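Chapter 6
Folding: How Flat Things Become Small Things 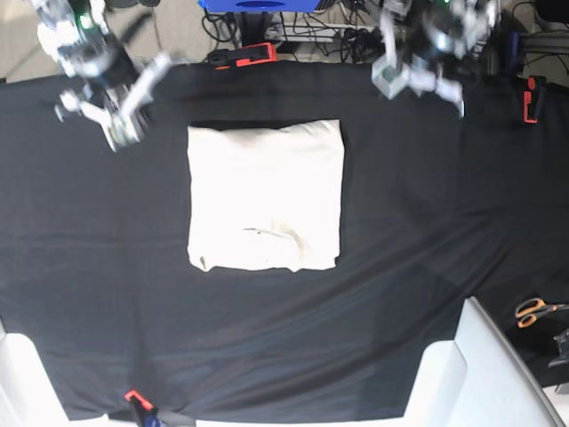 Figure 6.1 A folded white towel on a black cloth. Look at the lower edge, where the layers bunch.

Take a sheet of ordinary printer paper and fold it in half. Now do it again, and again. Most people get to six folds before the paper starts to fight back, and a few strong-handed students reach seven. We have watched this go on in classrooms for years and it never gets old, because somebody in the back row is always sure they can beat it (go ahead, try it now, we'll wait!).

What stops you? You are doing something very simple, and the sheet is thin enough to see light through. But each fold doubles the number of layers, and doubling runs away from you fast. One layer becomes two, then four, then eight. By the sixth fold you are trying to bend 64 layers at once, and the stack has become so narrow that there is hardly anything left to grip.

There is a second thing going on, and it is the real subject of this chapter. When you bend a stack of layers, the outside layer has to travel farther around the bend than the inside one. In a thin sheet the difference is too small to notice. In a thick stack it shows up as edges that no longer line up, or as wrinkles on the inside of the curve. Towels, blankets and phone books all do this. So do layers of rock, on a scale of miles, and we will get to those in Section 6.4.

A little history first. Réka Lakatos taught sewing before she taught geometry, and her 156 worksheets on folded cloth are where much of this chapter began. She had her students fold the same square of cotton in every way they could think of and draw the crease lines afterward. Imre Balogh later turned those drawings into the crease diagrams you will meet in Section 6.2. We call the simplest family of them Limeck patterns, after the town where the two of them worked. They are lovely things, and you can make every one of them at your kitchen table.

Before you start, here are the words we will use.

Crease: the line left behind by a fold.
Mountain fold: a fold that points up toward you.
Valley fold: a fold that points away from you.
Layer count: how many thicknesses of material lie one on top of another at a given point.
Creep: the amount by which the outer and inner layers of a folded stack fail to line up.

Warm-up activity
You need a strip of paper 40 centimeters long and a ruler. Fold the strip in half four times, always in the same direction, and press each crease hard with your thumbnail. Open it up. Mark each crease M or V. Is there a pattern? Read the letters from left to right, then from right to left, and compare. Keep the strip in your notebook, as you will need it again for Problem 34.

6.1 Doubling and Thickness

Suppose a sheet has thickness t. After one fold the stack is 2t thick, after two folds it is 4t, and after n folds it is t multiplied by 2 to the power n. Writing it this way saves a lot of space, and it also lets us ask some wild questions.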